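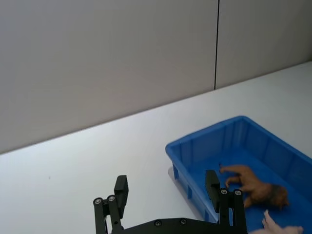 Round screws in a matte black panel.

1/ A thread on small machine screws and why they come loose. M3 to M5, steel, threaded into aluminum or a plain nut. Most of this applies to larger sizes too, but the small ones get less attention and less torque.

2/ A tightened screw is a spring. Turning the head stretches the shank a very small amount, and the shank pulls the parts together. That pull is called preload. Everything else in this thread is about getting preload and keeping it.

3/ Very little of the torque you apply becomes preload. On a dry steel screw, half goes to friction under the head and most of the remainder to friction in the threads. What reaches the shank is on the order of a tenth.

4/ Consequence: a change in friction makes a large change in preload at the same torque reading. Oil the threads, keep the dry torque value, and you can break an M3. If the table doesn't say dry or lubricated, find another table.

5/ There are two separate failures that people call "coming loose." One is loss of preload with no rotation. The other is the screw turning backward. They have different fixes and get mixed up constantly.

6/ Loss without rotation: paint creeps, plastic creeps, gaskets settle, and the high spots on rough surfaces flatten. The shank stretches by microns, so it takes only microns of settling to lose a good part of the pull. The head hasn't moved. A paint mark across it will still line up.

7/ Rotation: mostly caused by sideways slip between the clamped parts. Gerhard Junker showed this in 1969 with a test machine that shifts the joint back and forth across the screw axis. Once the parts slip, friction in the threads can no longer hold against the small unwinding force from the thread angle.

8/ Vibration along the axis of the screw does much less. If a bracket keeps shedding screws, look for what is pushing it sideways.

9/ My own numbers, for what they're worth. I keep a log of loose screws found on the bench at the Clatodley tool library. Mostly sewing machines, desk fans, two-wheeled carts and one very tired slide projector. As of 27 September 2025 it has 92 entries.

10/ I don't count a screw as loose because it "felt loose." It goes in the log if it turns with a driver held between two fingers. Crude, but Mitali Kumarasinghe and I get the same answer on the same screw nearly every time, which was the point of the rule.

11/ The largest group by a wide margin is screws clamping painted sheet metal. Second is short screws, where the length under tension is less than the diameter. Split washers were present on plenty of both.

12/ On split washers: the washer goes flat well before a properly tightened screw reaches its working load. After that it is a flat washer with a gap in it. I've stopped fitting them. I don't bother removing them from other people's machines.

13/ What does help, cheapest first. Tighten it properly. A lot of small screws were never tight to begin with. Then clean the paint from under the head, if rust isn't a concern.

14/ Next: use a longer screw. More length means more stretch for the same pull, so the same settling costs a smaller share. A spacer under the head does the job where there's room for it. Rule I use is a clamped length of at least 4 diameters. It's often impossible in sheet metal, hence the next post.

15/ Threadlocker, medium strength, one drop. It fills the clearance in the threads and cures without air. Degrease first. It needs metal ions to cure, so stainless and plated parts are slow without a primer. Keep it off polycarbonate and ABS, which can crack.

16/ Nylon insert nuts work on a different basis. They don't hold preload. They stop the nut from coming all the way off after preload is gone. On a cart handle that's exactly what I want. Discard them once they spin down by hand.

17/ Wedge-locking washer pairs are good against rotation and do nothing for creep. They need a hard enough seat to bite into. Under a small head on soft plastic they are a waste of money.

18/ Retightening: for painted or plastic parts, I tighten, leave it overnight, then go back to the same torque once. Wenjie Liang does this on fan guards and gets a small turn on most of them. Don't do it on anything with cured threadlocker, you'll break the bond.

19/ Someone will ask about drivers. A bit that fits matters more than the brand. Many Japanese sewing machines use JIS cross heads, and a Phillips bit climbs out of them before you reach torque. Then the screw is both loose and damaged.

20/ Not covered: thread-forming screws in plastic, anything holding pressure, anything hot. The log has too few of each to say much.

21/ The log is a plain spreadsheet. Columns are thread size, clamped material, clamped length, washer type, and whether the paint mark still lined up. That last one was added in November, so the early rows are blank there. Plan is to stop at 100 entries and redo the groups. If you have a bench and want to use the same columns, reply and I'll send the blank copy.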